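Bread Week at Sakcombe – Gallery

Posted Friday, August 12, 2016

This page collects the moments of our small baking week in the shared kitchen of Sakcombe house. We are 11 people on two floors, and for a long time the kitchen was used mostly for instant noodles and tea. In March we decided to bake together one week in every season, and this was the second time. The recipes are simple, because the kitchen does not have a big oven, only a toaster oven, and everything must fit inside it.

Before the week started, Lizeth Cárdenas wrote the shopping list and Kiran Dhillon brought the flour from the Negi store at the corner. We prefer this flour for rolls. It is a little more expensive, but the dough is less sticky and it keeps its shape during the night in the refrigerator.

Some notes for people who asked us about the rolls:

The dough is made in the evening and it rests until the morning. If your kitchen is very warm, make it later.

We use milk instead of water, and a spoon of honey. Ubaldo prefers sugar, and his rolls were also good, only more pale.

A toaster oven is hotter near the top. Put the rack low, and turn the tray one time in the middle of the baking.

For warming a roll from yesterday, do not use the microwave. A few minutes in the toaster oven is enough, and the crust becomes nice again.

Sneha Dubey asked me to add that the rolls can be frozen after they are completely cold. I tried it with 8 of them and I could not taste the difference. They should be closed well in a bag, with as little air as possible.

Our best filling was butter with salt and chopped green onion. The worst one was my banana filling, and I will not give the recipe.
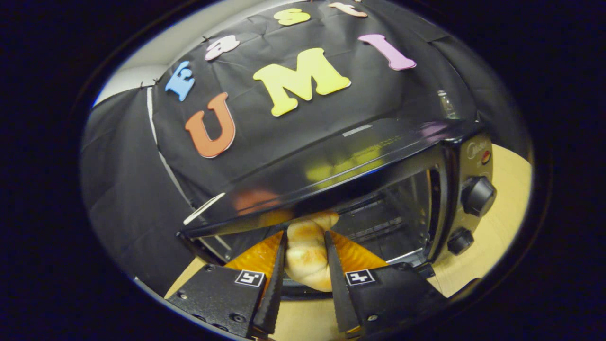 Chia-hao Au
Kitchen Coordinator and Page Editor

A golden-brown roll at the toaster oven, with the door down and the wire rack inside. The oven is a Midea with two round knobs, and the small red light is on. I like very much the foam letters on the black cloth behind it – orange and yellow shapes from the letters are even reflected in the glass of the door.

The next baking week will be for flat breads. If you want to join, please write your name on the paper near the refrigerator, and write also if there is something you cannot eat. Trays and bowls go back to the lower shelf, washed please.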